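Home | About | Kitchen | Minutes | Contact

Filed under: Minutes and Notices

Drerkgate Shared Kitchen
Minutes of the users' meeting, March

Held in the kitchen, 6:30 p.m. Britt-Marie Magnusson in the chair. Apologies from the Trusham bakers, who sent written comments on items 2 and 4.

1. Minutes of the last meeting

Agreed as written, with one correction. The shelf above the flour bins was given to the Rønning group, not to the Saturday soup cooks as recorded. The label on the shelf is right and stays.

2. Mixing bowls

There was a long talk about the large steel bowls. Two groups said they had arrived for a morning session and found the bowls put away with dough dried under the rim. The Trusham comment said the same. The chair reminded everyone that the rim is the part people miss, and asked that it be done with a brush and hot water before the bowl goes through the rinse.

Agreed that large bowls are to be stored upside down on the bottom rack and never nested with the small ones. Steel wool is not to be used on them. A supply of nylon brushes will be kept under the left sink.

The question of buying three more large bowls was put off until the supplier, Ludano, sends a new price. The one received in January was for a smaller size than we asked for.

3. Measuring cups

The glass measuring jugs are down to one after breakages. Clear plastic cups have been in use in the meantime. Opinions differed. The soup cooks like them because they are light and stack well. The Rønning group finds the markings hard to read when the cup is on a white table, and would prefer a printed scale in red or black.

Agreed to keep the plastic cups for dry goods and water, and to buy one 500 ml jug with dark markings for general use. Hot fat and hot syrup are not to be poured into plastic. The chair will put a notice up by the stove. 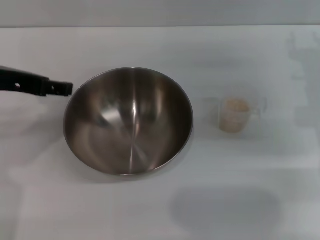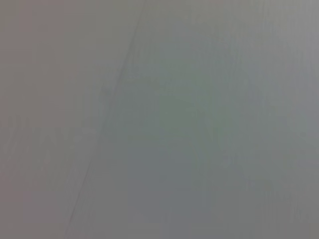
Item 3: the first picture has the large steel bowl with a clear plastic measuring cup to the right of it.

4. Tabletops

The white tabletop was discussed at the request of the Trusham bakers, who roll directly on it. They asked what it may be cleaned with, having seen different products left out. Answer from the chair: warm water and dish soap, then a clean cloth. Scouring powder dulls the finish and should go home with whoever brought it.

It was asked that bowls be lifted and not dragged. A folded damp towel under the bowl keeps it from sliding when mixing by hand. Towels for this purpose are in the second drawer and should go in the wash bin afterward, not back in the drawer.

A motion to buy a heavy cloth cover for the table was made and withdrawn. There was no agreement on who would wash it.

5. Storage and labels

Dry goods without a name and a month on the container will be moved to the shared shelf after two weeks, and anyone may use them. This was agreed last year but has not been kept up. Five containers were moved during the meeting, all of them rice or lentils. The owner of the rye flour spoke up and was given a marker.

The soup cooks asked for a second hook rail for ladles. Agreed, provided it goes on the side wall, where it does not block the outlet.

6. Bookings

The morning slot continues to be the hardest to get. The Rønning group offered to give up their last hour if someone would take over the floor. The Trusham bakers had already written that they would be glad of it, so this was settled on the spot and starts with the next schedule.

Groups are asked again to finish washing up before the end of their slot, and to leave the drying racks clear for the next group.

7. Any other business

The oven light is out. Replacement bulb to be bought with the jug.

The key for the back cupboard is missing. Please check coat pockets.

Actions
Britt-Marie Magnusson: stove notice; ask Ludano again for a price on the large bowls.
Rønning group: nylon brushes, 500 ml jug, oven bulb.
Soup cooks: hook rail.

Meeting closed at 7:50 p.m. The next meeting will be in the kitchen, same time. Items for the agenda to the chair.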